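About Skernura

Skernura makes small storage for work surfaces: drawer cabinets, trays and the dividers that go in them. The company is based in Grosport and has a finishing shop in Pundby.

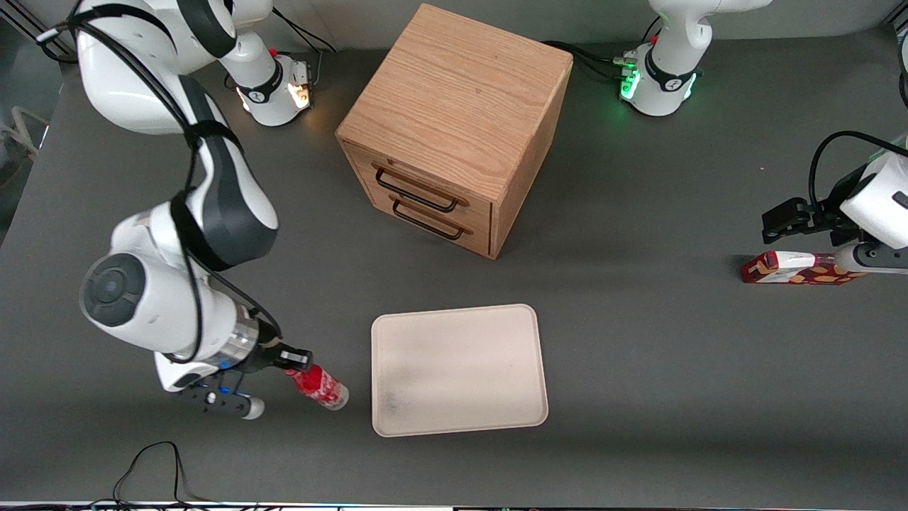 The range is deliberately narrow. We do not make desks, shelving or wall units. Everything in the catalog is meant to stand on a table or counter that the customer already owns, and to hold things that would otherwise lie loose on it. Dimensions are set by the depth of an ordinary work table, with enough space left in front of the cabinet for a tray and a pair of hands.

What we make

The cabinet is the oldest product and still the main one. It is a cube with two drawers, one above the other, in light oak. Each drawer has a horizontal bar handle in black metal. The handle is a long rectangular loop, so it can be pulled from any point along its length with one finger or four. Earlier cabinets had a turned knob. Knobs loosened with use and were returned more often than any other part, and the bar replaced them across the range.

The top of the cabinet is flat and has no lip. Customers ask for a lip from time to time. We have tested one twice and dropped it both times, as it collects dust in the corner and prevents a second cabinet from being stacked squarely on the first. The grain on the top runs in one direction, and boards are selected so that a knot does not fall under a handle fixing.

Both drawers are the same depth. They are interchangeable within one cabinet but should not be swapped between cabinets, as each pair is fitted to its own carcass. The pair number is penciled on the back of the drawer box.

The tray is a later addition. It is rectangular, pale beige, with rounded corners and a low raised rim. The rim stops a pen or a small bottle from rolling off and is low enough that the contents can be picked up from the side. The surface is smooth so that it can be wiped. Pale surfaces show marks sooner than dark ones, and some customers consider this a fault. We consider it useful on a bench where glue, ink or sauce is handled, and have kept the color.

Dividers are sold separately. They fit the cabinet drawers only. There is no divider for the tray and none is planned.

How the company started

Skernura was set up by Fouad Tawfik, who had been repairing office furniture in Grosport and was regularly asked for something small to put on top of it. The first cabinets were made to order from offcuts, and no two had quite the same outside dimensions. The present cube was fixed when a dental supply office ordered a row of them and found that the tops did not line up.

The finishing work was done for several years by the Abdelaziz workshop in Pundby, under contract. When that workshop's lease came up we took over the premises, the spray booth and the staff. The Abdelaziz name is still used for the clear matte finish on the oak, and appears on order sheets in that sense.

The company now employs 27 people across the two sites. Cutting, joining and drawer fitting are in Grosport. Sanding, finishing, handle mounting and final checks are in Pundby. Office, dispatch and repairs are in Grosport. Last year we shipped 3,445 cabinets. Trays are counted by the carton and are not included in that figure.

How we check things

Every cabinet is checked on a plain table under overhead light, with the front turned at an angle to the person checking. Square on, a drawer front that stands slightly proud of its neighbor is difficult to see. At an angle, the shadow line between the two fronts shows it. The sequence is as follows.

1. Stand the cabinet on the table and press each top corner. It must not rock.
2. Pull the upper drawer fully out and let it back in under its own weight with the cabinet tilted. It must not stick.
3. Repeat with the lower drawer.
4. Check that the handles are parallel to each other and to the top edge.
5. Run a cloth over the top and the side edges. A snag goes back to sanding.

Trays are laid flat and checked for rock in the same way. The rim is checked by touch. A bottle laid on its side is rolled toward each edge in turn and must be stopped by the rim.

Cabinets that fail on appearance alone are sold as seconds from the Grosport office. They carry the same guarantee. Cabinets that fail on fit are taken apart, and the drawer fronts are reused where possible.

Who buys them

A little over half of what we sell goes to workplaces: clinics, drawing offices, school art rooms, repair counters, test kitchens. The rest goes to homes, where the cabinet usually ends up on a desk or a kitchen counter. We do not design separate versions for the two. The heaviest users we know of are school art rooms, and the drawer runners are specified for them.

Common uses reported to us are labels and tape in the upper drawer and tools in the lower. We recommend keeping bottles upright on a tray and out of the drawers. Oak stains, and a leak in a closed drawer is generally found late.

Care and repair

Wipe oak surfaces with a cloth that has been wrung out, and follow with a dry one. Do not use solvent on the Abdelaziz finish. Trays may be washed by hand with dish soap. They are not suitable for an oven or a dishwasher.

Replacement handles, screws and drawer boxes are kept for every cabinet made since the change to bar handles. For older cabinets with knobs we can supply a bar and a drilling template, but the original hole will need to be plugged first. Please quote the pair number when ordering a drawer box. If the pencil mark has worn off, send the inside width and depth of the opening, measured at the front and again at the back.

Visits

The Grosport office has a counter where the full range can be handled and the drawers pulled out. Finish samples are kept there too. Pundby is a working shop and is not open to visitors. Both sites close for two weeks in July, and orders placed in that period are dispatched in the order received once the shops reopen.

Recent from Skernura

Divider sizes for the current drawer box (Feb 14, 2026)
Fitting a bar handle to an older knob cabinet
Stacking cabinets: what the top will carry
Removing ink from a pale tray
Seconds available at the Grosport counter
July closing and order dates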